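I got to Verna Rosenthal's porch just after 9 and she already had the coffee poured, plus a folder of newspaper clippings as thick as my arm. Verna ran the girls' rec league in Whitfield for 11 years and she still talks about it like there's a game tonight.

"We had no gym," she told me. "We had the school cafeteria, and you had to stack the tables first. If you went up for a rebound you came down next to the milk cooler!"

I asked how she got the first season going and she laughed so hard she had to set her cup down. She had 400 dollars from a bake sale, two hoops and a sign-up sheet taped to the post office door. "I figured maybe enough for one team. Then Yolanda Kincaid's mother called everybody she'd ever met."

Yolanda went on to coach, by the way, and she's the one who told me to come out here. She remembers Verna as strict - laps if you were late, more laps if you had an excuse. I brought that up and Verna didn't argue.

"I was late once myself. I ran them too. In church shoes."

What surprised me was how little she wanted to talk about winning. The league took the county title twice and I had to drag that out of her. She'd much rather tell you about the bus heater, or the night the power went out and the parents lined up their cars outside the windows and left the headlights on.

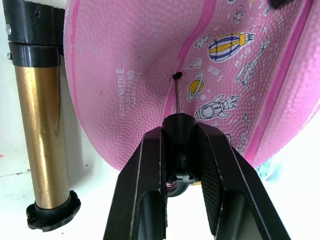
Whitfield, April

We got onto money after lunch. The town finally put 2,034 dollars into the league the spring before she quit, and she spent a good chunk of it on uniforms and basketballs. "The old shirts had other people's names on the back," she said. "We had a girl who played two years as Gary."

Does she miss it? She looked at the folder for a bit.

"I miss the noise," she said. "Come see a game with me sometime. You're driving, though."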